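3 min read

Wrist camera policy fails on bimanual cap-end grasp - is it worth adding a shadow or background augmentation?

Agustina Domínguez

I'm trying to reproduce the two-arm handover result from the Pillon method on our own cell. The policy is trained by imitation from teleoperated episodes. One arm takes the bottle by the body, the other closes on the cap end. Input is the wrist view from each arm plus joint positions, with no fixed overhead camera.

Training set is 148 episodes, all on a white table with light gray panels behind it. Single bottle type, a clear drink bottle with a pink sleeve. Trained for 3,000 steps at the default learning rate.
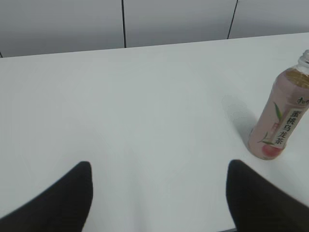 Wrist view with the fingers open, bottle to the right.

Approach is fine from either side. The failures come later, when the second gripper has to close near the cap. Out of 42 evaluation runs, most of the bad ones end with the fingers closing short of the bottle. The loss curve is flat by the end of training, so I don't think it is simply undertrained. I have tried color jitter and a random crop, with no clear change.

My suspicion is the shadow. It is soft and shifts with the bottle, and the table gives the encoder very little else to look at. Has anyone measured whether shadow augmentation helps in this setup, or should I go straight to collecting more data?

Leandro Arancibia

I would leave the shadow alone until you have checked the phase balance of your data. In a handover episode the approach takes up most of the timesteps and the closing motion takes very few. If you sample timesteps uniformly, the part you care about is a small share of every batch. Label the phases (gripper width and relative arm distance are enough for this) and resample so that the last stretch before contact is seen more often. We did this at Braltgate on a similar task and it made more difference than any image augmentation we tried.

Second point: look at what the receiving arm's camera gets once both grippers are on the object. The cap is large in view, your own fingers take up the lower corners, and the other gripper covers the base. The image looks very different from the approach view, and a policy trained mostly on the latter will treat it as out of distribution.
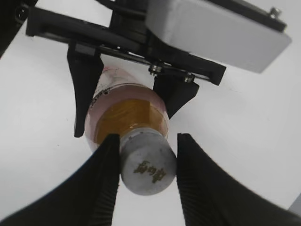 Figueroa
Agree on the resampling, but be careful with the phase boundary. If it is set from gripper width alone, a slow operator gives you a long "closing" phase that is mostly waiting. We trimmed idle timesteps first, then resampled. Also check the time offset between the two wrist streams. Ours was off by a few frames on one arm and the result was the same as yours, fingers closing early and short. Easy to miss if you only replay one camera.

For the ablation, keep the weights from step 3,000 as the baseline and change one thing per run. Use the same start poses each time, otherwise 42 runs is too few to separate small effects.

plindbridge
More data fixed it for me. I went up to 382 episodes and stopped having the problem. Did not try resampling so can't compare.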